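Saturday, back bench, windows open because I need my nose today

Well, the Firetti base finally came out of its rest and I am so pleased with it! Up to now the orange blossom kept sitting on top of everything like a hat, and after two weeks in the dark cupboard it has sunk down into the sandalwood where I wanted it all along. Modupe smelled the strip before I told her which trial it was and said "church and laundry," and I'm taking that as a compliment (the church part anyway).

Weighed out trial 5 this morning, 20 g total, same as trial 4 except I pulled the clary sage back and let the pink pepper do more of the lifting. Strips at first spray, at an hour, and again after lunch. At an hour it was lovely, a bit soapy maybe. After lunch the musk had gone flat on paper but was still going strong on my left wrist, so please, everybody, skin as well as paper from now on, I know it's a bother.

Chibuzor wants to try the Bashir alcohol in place of the Avero. I've set aside a 50 ml bottle for him, labeled in green marker. Kelechi thinks the Avero has a faint sweetness of its own when it first goes on and I half agree with her, though I'd had coffee by then and shouldn't be trusted.

Amber accord: still too thick, too much vanillin. Florêncio suggested halving it and adding a touch of labdanum, and I'll do that when the new labdanum gets here in July.

Blue packet first, then the green bar: 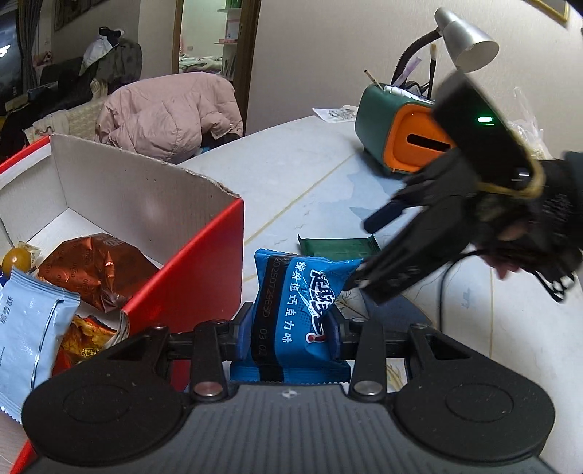
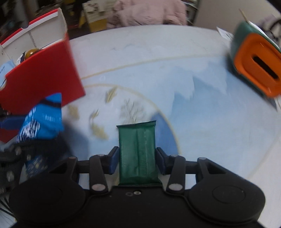
Back to the strips. The late reading on trial 5 was mostly sandalwood with a little warm skin smell, and no orange blossom left that I could find, which is a shame after all that waiting. I may try a heavier neroli, or a drop more methyl anthranilate if Essam doesn't mind me getting into his drawer again. Tronex atomizer is dribbling at the collar, don't use it for the wrist tests. Caps back on the aldehydes please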